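로봇이 이불을 펴는 날, 덴아우 연구소에 가 보았어요

로봇 하면 뭐가 떠오르나요? 하늘을 날고, 눈에서 빛이 나오고, 지구를 구하는 로봇? 미안하지만 오늘 만날 로봇은 지구를 구할 시간이 없어요. 침대 정리를 배우느라 바쁘거든요.

지난 5월, 스턴덤에 있는 덴아우 연구소가 문을 활짝 여는 날이 있었어요. 어린이와 어른이 최대 43명까지 들어갈 수 있는 작은 행사였지요. 입구에서 이름표를 하나씩 받았는데, 로봇도 이름표가 있었어요. 이름은 오포리. 글씨는 우리 반 누구보다 반듯했어요. 물론 사람이 써 준 거예요.

오포리가 일하는 곳은 공장이 아니라 방이에요. 침대가 있고 그 옆에 나무 협탁이 있어요. 안내를 맡은 일근 사라치 선생님은 방에 들어가기 전에 규칙을 알려 주었어요. 바닥의 노란 선을 넘지 말 것. 로봇에게 과자를 주지 말 것. 두 번째 규칙은 작년에 생겼다고 해요. 왜 생겼는지는 끝까지 말해 주지 않았어요.

이불 정리가 뭐가 어렵냐고요?

여러분이 아침마다 안 하는 걸 보면 쉬운 일은 아닌 것 같아요. 로봇에게는 더 어려워요. 상자나 컵은 딱딱해서 집어도 모양이 그대로예요. 그런데 천은 한쪽을 당기면 다른 쪽이 구겨지고, 구겨진 곳을 펴면 또 엉뚱한 데가 접혀요. 똑같은 이불이라도 어제의 모양과 오늘의 모양이 달라요. 그래서 “여기를 잡아라” 하고 한 번만 가르쳐서는 안 돼요.

로봇은 먼저 카메라로 침대를 봐요. 천의 끝이 어디인지, 주름이 어디에 있는지 찾는 거예요. 그다음 컴퓨터가 팔을 어떻게 움직일지 정해요. 어깨, 팔꿈치, 손목의 관절이 차례로 또는 한꺼번에 움직이고, 마지막에 손가락이 천을 잡아요. 말로 하면 금방이지요? 오포리가 그날 베갯잇 한 장을 옮기는 데는 19초가 걸렸어요. 우리는 모두 숨을 참고 보았고, 몇 명은 중간에 숨을 쉬었어요.

손에도 비밀이 있어요. 손가락이 여러 마디로 나뉘어 있어서 사람 손처럼 굽힐 수 있어요. 엄지는 다른 손가락과 마주 볼 수 있게 옆에 따로 나와 있고요. 엄지를 손바닥에 딱 붙이고 양말을 집어 보세요. 오포리의 마음을 조금 알게 될 거예요.

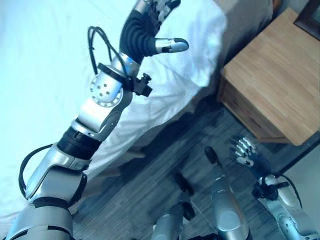 콰쿠 술레마나 연구원은 오포리의 연습 공책을 보여 주었어요. 지금까지 침대 정리를 683번 연습했대요. 한 어린이가 손을 들고 물었어요. “그럼 이제 잘해요?” 연구원은 잠깐 천장을 보더니 대답했어요. “어제보다는 잘해요.” 숙제 검사 때 써먹기 좋은 대답이라 저도 적어 두었어요.

연습이 왜 그렇게 많이 필요할까요? 로봇은 성공한 움직임과 실패한 움직임을 모두 기록해 두고, 다음에 쓸 방법을 고쳐 나가요. 이불이 바닥에 떨어져도 혼나지 않아요. 떨어진 것까지 기록이 되니까요. 부럽다고 집에서 따라 하면 결과가 다를 수 있어요.

집에서 해 보기

얇은 수건 한 장을 아무렇게나 구겨서 침대에 놓으세요. 한쪽 눈을 감고, 엄지와 집게손가락만 써서 네모나게 펴 보세요. 이렇게 3번 해 보고, 매번 어디를 먼저 잡았는지 종이에 적어요. 동생이나 친구에게 그 종이를 주고 똑같이 해 보라고 하면 더 재미있어요. 아마 “귀퉁이”라고 적은 곳이 어느 귀퉁이인지부터 다투게 될 텐데, 로봇을 가르치는 사람들도 그 문제로 자주 머리를 긁어요.

다음 공개 행사는 리컬컴에서 열려요. 어린이는 어른과 함께 와야 하고, 과자는 가방 안에 넣어 두어야 합니다.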